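Chapter 4
What a Hotel Rating Can and Cannot Tell You

In January, the resort town of Brodgate had 33 hotels listed on the booking site Clirnach. Of these, 25 were called "guest favorites." A student new to the travel trade might take this as a sign that Brodgate is a fine place to stay. It may be. The label does very little to prove it.

Start with who writes reviews. The Aerts, a beach hotel at the south end of town, took 3,175 bookings last year and received 337 reviews. Most guests went home and wrote nothing. Were they pleased, bored, or too annoyed to bother? The score is silent on this, and the hotel's own web page is in no hurry to raise the question.
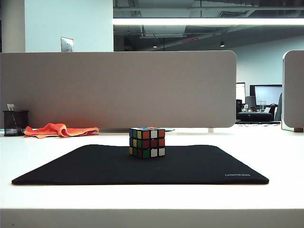 Then look at the words. "Steps from the sand" has no fixed length. "Family-friendly" may mean a staffed kids' club or a high chair in a closet. "Recently updated" can cover a new wing or new curtains. Hotels in Irnurska, a quieter town up the coast, use the same phrases at twice the room rate, so price is a poor guide to what they mean.

This chapter treats ratings and sales copy as claims to be checked. We begin with how scores are averaged, and why an old review often counts as much as a new one. We then turn to star systems, which differ from one country to the next. The exercises ask you to rewrite a hotel listing using only statements a guest could test on arrival. Expect your version to be a good deal shorter.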